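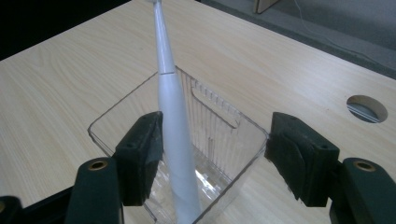
**4.2 Where the toothbrush goes**

Participants were far more willing to discuss money than bathroom shelves. Of the 17 shared households in our sample, 11 had at some point held what one tenant called "a summit" over the sink, and the minutes of these summits, where they survive, make sober reading. Lebrun and Boyer argue that shared storage works as a kind of treaty. Our interviews suggest a treaty with very few signatories.

Territory was usually claimed by container. A jar, a cup or a clear box set down in the first week of a lease tended to stay put until the lease ended, and objects near it were treated as trespassing (Figure 2). Household 9 kept a mug whose owner had moved out in January. It was dusted regularly and never used.

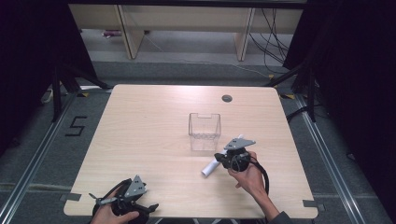
**Figure 2.** A clear, open-topped box of the kind discussed in this section.

Dursun's older work on boarding houses found much the same respect for the abandoned object, though her landladies enforced it with printed notices. The earliest rule we located, in a lodging ledger from 1749, fines any guest who moves another's basin. Our tenants preferred the group chat — a weaker instrument, but one with better archives.

We coded each dispute twice, using the scheme in Gape and Dankwa. Agreement between coders was high except on the category "passive cleaning," which one of us considers a hostile act and the other considers cleaning. Those cases were set aside and are taken up in Section 5.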